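The year I tried to learn upholstery from a library book

I inherited a window seat with the house, and the window seat came with a cushion that had given up sometime before I was born. In November I decided to redo it myself. The quote from the shop in Levard was 906 dollars, delivered over the phone in the tone people use for parking fines.

The book was from 1974 and assumed I owned a webbing stretcher. I owned a butter knife. It also assumed a basic command of geometry, and I had measured the seat twice and come up with two different seats.

Foam, I learned, is sold by density, firmness, thickness and mood. The man at Grecu Supply asked whether I wanted something to sit on or something to sink into, and I said both, and he looked at me the way my dentist does. I left with a slab that cost 200 dollars and would not fit in the car with the passenger seat up. I drove home to Hukow with it resting on my head.

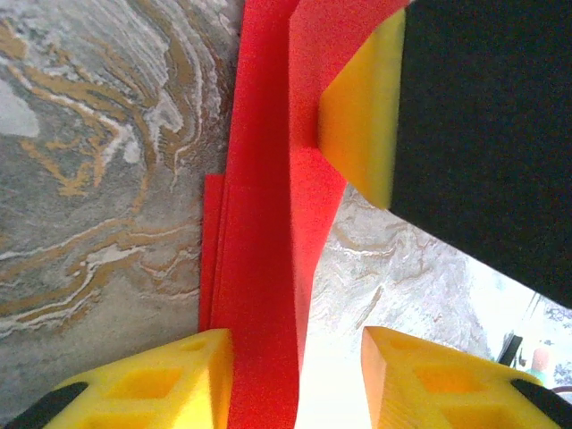 Red foam, upright for once.

Cutting was the part I had feared, so I put it off for a week and read forum posts about electric carving knives. Half the posters swore by them. The other half had stories. I used a bread knife and a lot of optimism, and the edge came out looking like the coast of Norway. Batting hides a great deal. I would recommend batting to anyone with a past.

The fabric was a heavy green twill called Plinenia, which sounds like something you'd take an antibiotic for. It frayed if I looked at it. I sewed the piping on inside out, unpicked it, then sewed it on inside out again at 11 at night with full confidence.

By the time I'd added thread, a zipper and a second zipper, I had spent another 245 dollars. I have chosen not to count the bread knife, although it no longer does bread.

The cushion is done now. It's a little longer than the seat on the left side, and the cat has taken that end. I sit on the right, near the draft. Next month the library wants its book back, and I still haven't read the chapter on buttons.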